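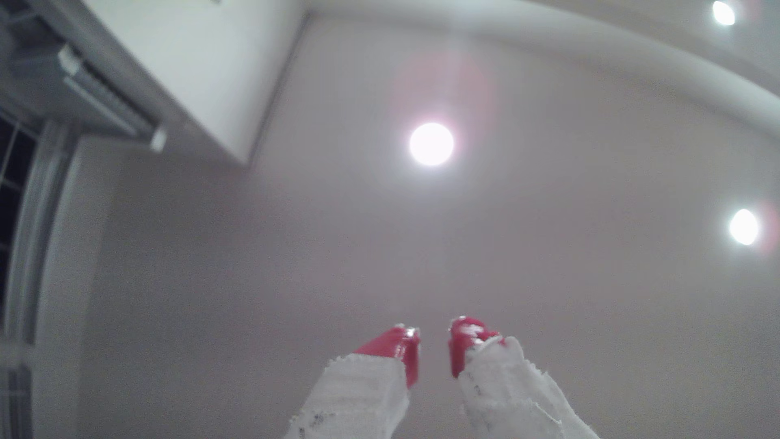
Opinion / Home & Interiors

Leave the Ceiling White

By Kerubo Ogola

Every May the paint companies tell us the ceiling is the "fifth wall" and ought to be dark green, or plum, or papered. I have lived under a dark ceiling. It was a rental in Ovville, painted navy by the previous tenant, and I had lamps on by 4 in the afternoon.

A plain white ceiling with round recessed lights is called boring, and I think that is fine. White is never one color anyway. It goes nearly lavender in some light, pale by the lamps and duller toward the corners. I would take that over any feature wallpaper.

My neighbor Tatu Okoth disagrees. He spent 11 evenings on a ladder putting up a botanical print, and he likes it. He also needs brighter bulbs now – he told me so himself.

Matte paint, smooth plaster, lights set flush so there is nothing to dust. Spend the rest of the money on a good chair. You will look at the ceiling mostly when you are lying down, and by then you want it quiet.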